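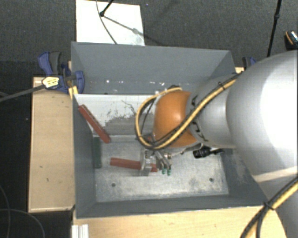 Unit 3: Storage Locations and Stock Counts

Reading before class: the Bassi packet, first two sections. Bring the count sheet from last week.

1. Location codes

Every place where stock can sit needs a code. A code goes from large to small: building, aisle, bay, shelf, bin. Clustar, the made-up company in our workbook problems, has one building, so its codes start with the aisle. Keep codes the same length. If the aisles run past 9, start with 01 and not 1, or the list will sort in the wrong order.

Do not put the product name in the code. Products move and the bin stays where it is.

2. Fixed and open storage

Fixed storage: each product has its own bin. Easy to learn, but a bin stays reserved when it is empty.

Open storage: any product goes in any free bin, and the record says where. It uses space better -- and it fails quickly if people put things away without writing it down.

Most small stockrooms mix the two. Fast movers get fixed bins near the packing table.

3. Counting

Full count: everything at once, usually with the stockroom closed. Many places do it in January or on a Sunday.

Cycle count: a few bins each day, so that every bin is reached over the year.

The counter should not see the record quantity first. Duygu Akyol's handout calls this a blind count. If the count and the record differ, a second person counts again before anyone changes the record.

4. Worked problem

The record for one part shows 396 on hand. The blind count finds 394. The difference is 2.

Count accuracy = 1 - (difference / record quantity)
= 1 - (2 / 396)
= 99.5 percent, rounded

Now take a part with a record of 100 and a count of 98. The difference is also 2, but accuracy is 98 percent. Whether that passes depends on the limit set for that class of part. Costly parts get a tight limit, screws and washers a loose one.

Homework: problems 2 and 3 in the workbook. Show the formula each time. For problem 3, also say whether you would ask for a recount -- one or two sentences is enough.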